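Search this site Search Go

Talk notes: a glove for teaching the arm
Terence Stockdale, Tuesday slot, shared workshop evening

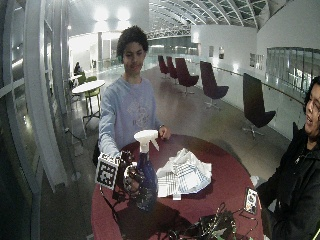

1. What we wanted

Say who did what. Carla Hijazi did the wiring, Itsuki Ikeda wrote the tracking code, I built the arm. The arm is called Clilla. It has a two-finger gripper and it could already pick up blocks.

Goal was household jobs: hold a spray bottle, move a cloth. Typing in positions by hand took me a whole evening per move, so we went to a glove.

2. The glove

Black straps, small sensors on the fingers and the back of the hand. The square black-and-white marker on the back gives the camera the position and tilt of the hand. The sensors give finger bend. Two separate streams, lined up by timestamp.

Parts came to 575 dollars, including a board I burned out in November. Mention the fuse.

Cables run from the glove to the boards on the table. Wireless is on the list. Leave slack, or the wearer starts moving like the cable wants.

3. Recording

One grip, one bottle, over and over. Free hand may steady the top. We kept 300 takes and threw out 111, nearly all for a hidden marker. If the wrist rolls too far the camera loses it and the hand jumps.

Pick a plain tablecloth. Shiny spots from ceiling lights gave us false corners until Itsuki changed the threshold.

(Pause for questions. Keep it short.)

4. What still fails

Trigger pull. Clilla can hold the bottle but has no finger to spare for squeezing. Cloth is worse. Every crumple is a new shape and the arm grabs air.

Next: a third finger, printed, with its own servo. Ask if anyone has a spare one.

Comments

Zaid Jaber: Did you try a marker on the bottle too? Helped a lot with mine.

Lama Nseir: I have a servo in a drawer you can have. Will bring it Tuesday.

Terence Stockdale: Yes please. Zaid, no, but we will.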